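Pitcombe Song Archive opens lyric collection to the public

June 2018

The Pitcombe Song Archive has opened its collection of handwritten and typed song lyrics to members of the public, following a period of cataloguing that began with the gift of the Pfeiffer papers. Readers may now consult 2633 lyric sheets in the reading room on the ground floor, without an academic reference or a letter of introduction.

The collection covers popular song from the dance band years to the late 1990s. It includes drafts, fair copies, publishers' proofs and a large number of sheets on which words have been crossed out and replaced, in some cases several times over. Many of the songs were never recorded. Others were issued in small numbers by regional labels and are known today only to collectors.

Donal Brophy, Head of Collections, said that the drafts would be of particular use to people who write songs themselves. "Visitors often ask to see a finished lyric, and we are glad to show them one," he said. "The sheet before it is usually of more interest. A chorus that seems very plain on the record may have gone through a dozen versions, and the writer has come back to the first."

Part of the opening display is given over to the use of repetition in the chorus. It sets the working papers of the folk-rock group Sodness beside those of older writers for the stage, and shows how a single line was lengthened, shortened or moved as a song was prepared for performance. The Sodness papers were placed on long-term loan by former members of the group in March and have not been shown before. They include the complete words to the album Olleo, together with two verses that were left out of the released version.

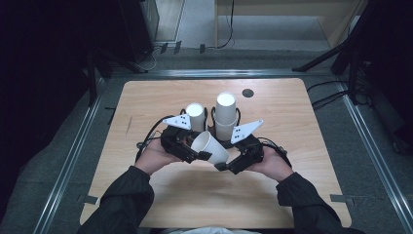 Visitors who wish to see items from the Sodness loan should note that these may be read but not copied, under the terms agreed with the lenders. Other material may be copied for private study, subject to the usual copyright limits. The archive does not hold the rights to the songs in its care and cannot give permission for lyrics to be printed, quoted at length or set to new music. Enquiries of that kind should be sent to the publisher named in the catalogue entry. Where no publisher is known, the entry says so.

The catalogue may be searched by title, first line, writer or performer. First lines have been entered as they appear on the sheet, including spelling mistakes, and readers who cannot find a song are advised to try more than one form of the words. Work on the remaining Pfeiffer material continues. When it has been finished, the full catalogue will contain 3623 entries, among them a group of children's songs and a small number of advertising jingles.

The reading room is open from Tuesday to Friday. Seats must be booked at least two working days in advance, and readers are asked to give the reference numbers of the items they wish to see at the time of booking. Pencils only may be used. Bags and coats should be left in the lockers beside the entrance.

Group visits by schools, choirs and writing classes can be arranged by writing to the Collections Office. Recordings are held separately and are not covered by the present arrangements. Anyone wishing to hear a particular recording should ask the office whether a listening copy exists before making a booking.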